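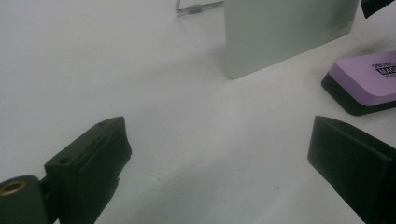
Workshop notebook, January, afternoon

Spent most of today on the little display stands for the Rurkero order, and I'm happier with them than I was before lunch! Chae-won Um came by with tea and a bag of the new sleeves, and we ended up talking for a good while about how far back a card ought to lean before it starts looking tired. She likes them nearly straight. I like a bit of a slant, so you can read one while you're sitting down, and we settled on somewhere in the middle (her middle, I suspect).

Notes for whoever picks this up next. The pale gray-green is the color to go with. I tried the cream from Wullico too, and it vanished against the white tabletop. The gray-green is quiet but it still shows, and it doesn't glare under our lights, which run a little blue on that side of the room anyway.

The wire is fine at 149 mm before bending. I had cut one batch at 312 for the double-width version and those wobble, so please leave them in the drawer until I've thought about it some more. Make the downward bend last, after the sleeve is threaded on, or you'll be straightening it all out again like I was.

The lettering is still too faint for my taste. Chae-won is asking the printer for a darker gray and 2 more test cards.

Keep the purple and black eraser block on the bench, please, I reach for it all day long. Still to do: 4 stands for Atormont, and find the good pliers.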